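**Kitchen trials at Mivbridge resume after gripper fault**

2023-04-26

The robot arm trials at the Mivbridge test kitchen have started again after a five-week stop. They were halted in March when an arm kept closing its gripper after it had been told to let go. No one was hurt. One ceramic bowl was broken and a fingertip pad had to be replaced.

The fault came up during a routine run on the Grurkton bench, where the arm lifts items from the table and moves them to a marked spot. The arm had put a bowl down and was sent the release command. The fingers opened a short way, stopped, and then closed again with more force than the task allows. The operator pressed the emergency stop, and power to the arm was cut.

A check of the logs found the same pattern in 33 earlier runs out of 2,096. In those cases the fingers closed again for a moment and then opened as they should, so the runs were marked as passed. The grip force never went over the limit that sets off an alarm, and the software had no other check for a release that did not finish.

The cause was traced to a change in Drollow, the control program used on all the benches. An update had cut the wait between two commands from 200 milliseconds to 40. On most runs the shorter wait made no difference. When the arm was still settling after a move, though, the old "hold" command could arrive after the new "open" command, and the gripper obeyed whichever came last.

The wait is back at its old value for now. Commands also carry a sequence number, and the gripper ignores any that arrive out of order. A release that does not reach full opening now stops the arm and shows a red banner on the operator screen. The Costa bench has the same changes, although the fault was not found there.

Before the real arms were switched back on, the release steps were rehearsed in simulation with ordinary kitchen items. That work is still going on, and every change to Drollow will have to pass it before it reaches a bench.

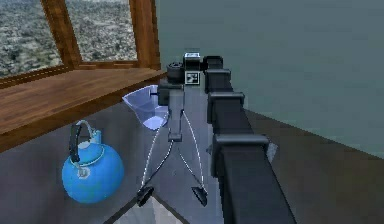
*Mivbridge Robotics Safety Group – News*

The simulated set has a blue kettle and a see-through bowl, with the gripper's two thin fingers spread over the tabletop. Smooth, rounded shapes were picked for the release tests – they tend to roll or slide if a finger drags on the way out.

Two items from the review are still open. The group wants a separate force limit for the release step, lower than the one used for lifting. It also wants the 33 flagged runs taken out of the pass totals, and corrected figures will be sent to everyone who received the March report.

Operators should read the revised start-up sheet before their next shift. Anyone who sees the gripper hesitate or close again during a release should press the stop, leave the item where it is and save the log before restarting.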